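Gift card balance expired?? Tunum store card

marlo_k
ok so found a Tunum gift card in a drawer, got it for my birthday in May, not this year, the one before. Back says 300 value, used some on a jacket. Called the number and the recording says balance is 59 dollars but "inactive." What does inactive even mean. Can they just keep it?

dustpan_dee
Inactive isn't the same as expired. Mine said that too (Nulitz card, different company I know). Went to the counter, the girl typed in the long number and it worked. Took her 11 minutes and a phone call but it worked.

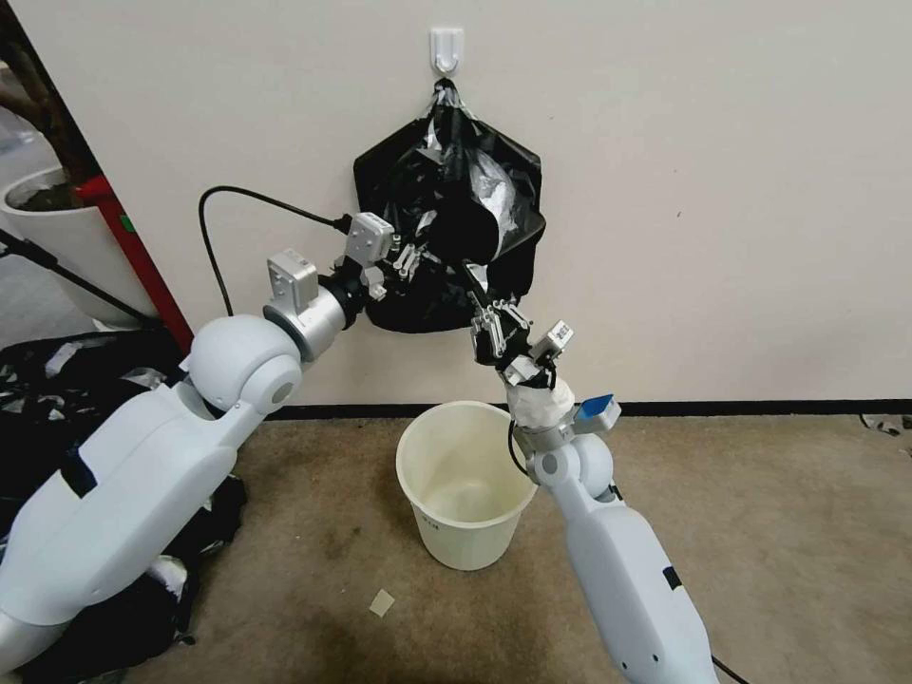 black bag on the wall hook

marlo_k
no store near me anymore, closest one is a 40 minute drive. was hoping to do it online

brickandbagel
Online won't take inactive cards, don't bother. I tried it with three different browsers. You have to get the card switched back on first and they only do that by phone or in person. Press 0 when the menu starts, keep pressing it. 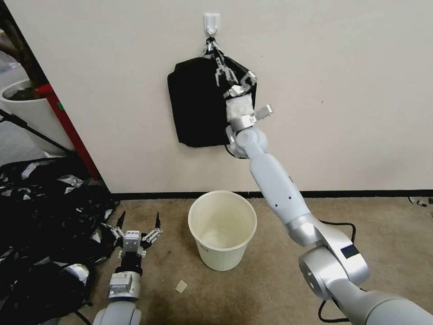

bag hanging up, baseboard underneath

dustpan_dee
Pressing 0 hung up on me. Say "card services" out loud insted.

brickandbagel
Never hung up on me. Maybe they changed it. Anyway don't let them tell you there's a reactivation fee, I got told that once and asked for it in writing and then there was no fee

marlo_k
what fee?? nothing on the card about a fee. there's tiny print but it's half rubbed off. I can read the card number fine, just not the pin
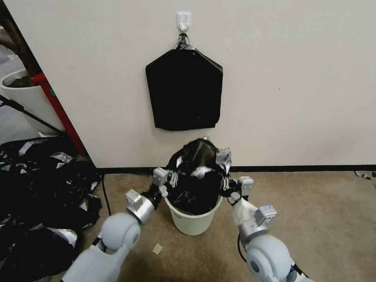
Hyun-seo Ma
No pin, no phone help. Sorry. They asked me for it twice and then told me to mail the card in with the receipt. If whoever gave it to you still has the order email, the pin is usually in there, check that before you mail anything.

dustpan_dee
Disagree, I read them the card number and my zip and that was enough. Depends who picks up I guess

Hyun-seo Ma
Was that Tunum or the Nulitz one?

dustpan_dee
ok fair, Nulitz

marlo_k
my aunt bought it, she keeps every email since forever so theres hope. Texting her now. If she finds the pin I'll call in the morning, they open at 8 I think
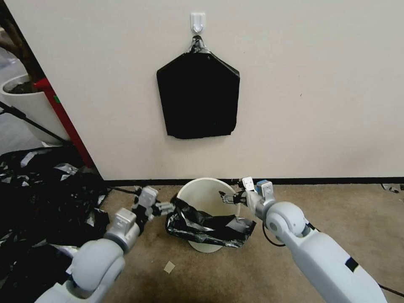 and if she can't find it I'll just do the drive and spend the whole thing while I'm there. Socks probably. Also does anyone know if Cha cards do this same thing, I have one of those too and havent touched it

brickandbagel
Cha is fine, used an old one last month. Ata is the one to watch, spend those right away

marlo_k
update, she found the email!! pin is in there. will post after I call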